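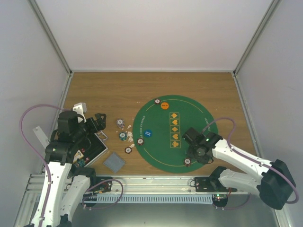

Cleaning up a round felt poker mat and sorting the chips after a game

Posted by Bontu Ejigu, 17 January 2020

I bought a used Hold Em set in December from a neighbor in Quintana. It came with a round green mat, a mixed lot of chips, a dealer button and two decks. We play on a wood table, and I have two problems.

The first is paper. We keep score on slips and tear them up at the end of the night, and the scraps get onto the felt and all over the table. When I wipe the mat with a damp cloth the small bits roll up and stick in the nap. I tried a vacuum with the brush head and it pulled at the felt near the rim, so I stopped.

The second is putting things away. The chips don't all match, and I'm never sure what order to do things in. Right now everything gets pushed into one box and the next game starts with 13 minutes of sorting. Is there a better routine? I would also like to know if the mat can be rolled or if it has to stay flat. It has yellow and white printing on it and I don't want it to crack.

Nelard

Don't use water on it until the paper is off. Damp paper turns to pulp and then you have to pick it out with tweezers. Take the mat off the table, hold it upright over a trash can and tap the back with your hand. Most of it falls off. For the rest use a lint roller, but press it straight down and lift. If you roll it back and forth it raises fuzz, and on a cheap mat it can take the printing with it.

I have owned three of these mats. The one I rolled has been fine for years, printed side out, loose, with a towel inside. The one I folded has a white line across it that never came out.
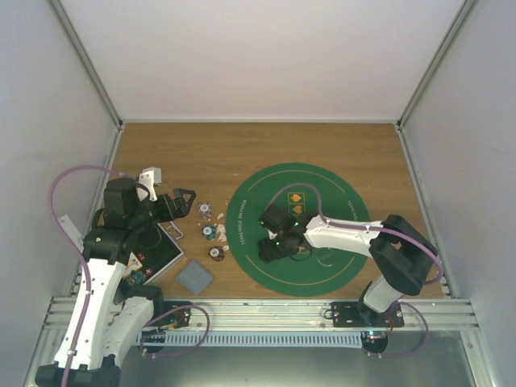 Can I leave the mat on the table between games?

Leave it out if the table is out of the sun and you don't eat there. Felt fades faster on the side facing a window, so turn it a little every few weeks. Put a clean sheet over it if you have a cat.

Stestosberg

just shake it outside. works for me. chips go in a coffee can

Begoñe Toledo

The answer from Nelard is right about the paper. I'll add the sorting part, which I do for a club night with 3000 chips, so your set should be quick.

Clear in this order: cards, chips, button, scraps, mat. Cards go first because they are the easiest to damage. Square the deck on the bare wood and put it in its box before you touch anything else. Sort chips by value, not by who had them. If a chip has no number on it, go by the edge color and decide once what each color is worth. Write that on a card and keep it in the box — people forget between games.

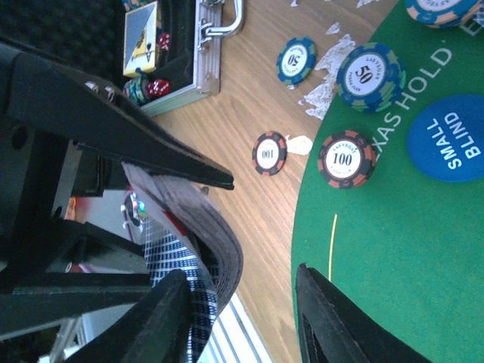

The 50 and the 100, with some torn paper still to pick up

Stack in twenties. Use a tray with a rim if you have one, as stacks slide in a box. Odd chips that don't belong to any color go in a separate bag. Don't throw them out, they are useful as card covers.

For score, get a small notepad and don't tear the pages. That takes care of most of your first problem.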